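Chapter 6
Working with Aluminium Section

Reading time: 5 minutes

Most of the metal you will handle in a first-year workshop comes as section. Section is metal that has been made to a constant shape along its whole length, so that a slice taken from one end looks the same as a slice taken from the other. Angle, channel, tube, flat bar and slotted profile are all sections. You will have met them already as window frames, shelf uprights, greenhouse bars and the edges of whiteboards.

This chapter deals with aluminium section. It covers how section is made, how to choose a piece, how to lay it on a bench and mark it, and how to cut it square. Joining is left to Chapter 7, and finishing to Chapter 8. If you have not read the pages on files and hacksaws in Chapter 3, go back and do so before you start the practical work.

6.1 How section is made

Aluminium section is made by extrusion. A thick round bar, called a billet, is heated until it is soft enough to be pushed but is still solid. A ram then forces it through a steel plate with a shaped hole in it. The plate is called the die. The metal comes out of the other side in the shape of the hole, in the same way that toothpaste comes out round because the mouth of the tube is round.

The long piece that comes out is cooled, stretched a little to straighten it, and cut into lengths. Some of it is left as it is, with a plain silver surface known as mill finish. Some is anodised, which gives a harder and more even surface, and some is painted or powder coated.

Extrusion makes it cheap to put detail into a bar. A groove running the full length would take a long time to cut with a milling machine, but a die can form it in one pass. Grooves are used to take nuts, bolt heads, panels and rubber strip. Always look at the profile of a piece before you mark it, and note which faces are flat and which are grooved.
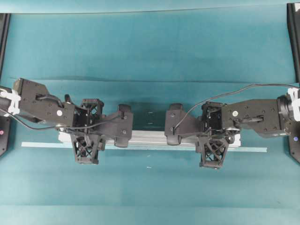
Bars should be laid flat for inspection and turned through each face in turn. Lay the length across the bench in front of you, parallel to the near edge, and leave clear space at both ends. A long bar that hangs over the bench will tip when you press on it, and it will catch the sleeve of anyone walking past.

Check for three things. The first is straightness. Put the bar on a flat surface and look for light underneath it. The second is twist, which is harder to see. Sight along the bar from one end with one eye closed and compare the near edge with the far edge. The third is damage to the ends, where most knocks happen in transport and storage.

6.2 Choosing a length

Suppliers sell section in stock lengths. The stock length used for the projects in this book is 4,000 mm, and your technician will probably have cut it down before the lesson. Write out a cutting list before you take anything from the rack. The list should give the name of each part, its finished length and the number needed.

Remember the width of the saw cut. Every cut turns a thin strip of metal into dust, and if you forget this the last part will come out short. Add an allowance for each cut on your list, and a further allowance for filing the ends.

Worked calculation. The Prikard shelf frame has a set of parts whose finished lengths, with allowances included, add up to 2,910 mm. One stock length of 4,000 mm is enough, and 1,090 mm is left over. Label the remainder with its length and return it to the rack.

6.3 Angle and channel

Angle has two faces that meet at a corner, so its profile is an L. Channel has three, with a base and two sides. Both are much stiffer than flat bar of the same weight. You can test this with a strip and a piece of angle, each 200 mm long. The strip will bend in your hands and the angle will not, unless you are very determined.

Angle and channel are also easy to misread. In strong light one face shines and the face beside it can look almost black, and it is common for beginners to mark a hole on the wrong side. Put a small pencil arrow on the face you have chosen as your reference face. Take all your measurements from it — every time, even when the other face is nearer to your hand.

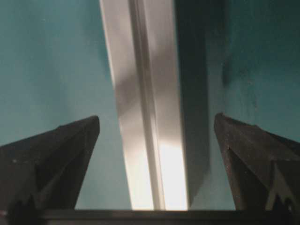 Stand a cut piece on its end against a try square to see whether the cut is true. If light shows between the blade of the square and the metal, the end needs filing. Mark the high side with pencil, clamp the piece low in the vice with soft jaws, and take it down a few strokes at a time.

Soft jaws matter with aluminium. Bare steel jaws leave a pattern of small dents that no amount of rubbing will remove. The Justwood bench used in Chapter 3 has wooden jaw liners, and these will do well for light work. Brush them clean first — swarf left in the liner will scratch the next piece.

Before you begin Exercise 6A, put on eye protection and tie back long hair. Exercise 6A should take 60 minutes, including clearing the bench.

Comments (3)

Calimlim
The cutting list section is useful. Could the answers to 6A go up as well? We have reached this chapter and I'd like to check mine.

Han-gyeol Ham
I teach this in October and my students always forget the saw cut. I now make them write it in red on the list.

tinsnips
6.3 got me, I drilled the wrong face of my angle on Sunday. Pencil arrow from now on.

© Harkthorpe Workshop Textbooks | Contact us | Back to top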